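Arm stalls when reaching under a shelf rack - shared shop build
Posted in Robots & Automation

wistuline28
Building a pick arm at our shared shop in Jakville. Gripper is fine over open table but once it goes behind the white rack to get to the basket it stops dead. No error. Speed is set to 500. Any ideas??

Tak
Probaly your keep-out box. Mine was 4 cm too big on every side and the planner just gave up. Shrink it, try again slow.

laltero
reboot it

gearbin2515
What Tak said - also check the cable slack at the wrist. Drop speed by half till you trust teh path, then bring it back up in small steps.

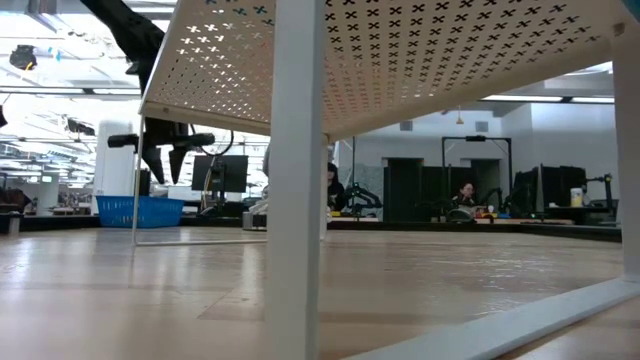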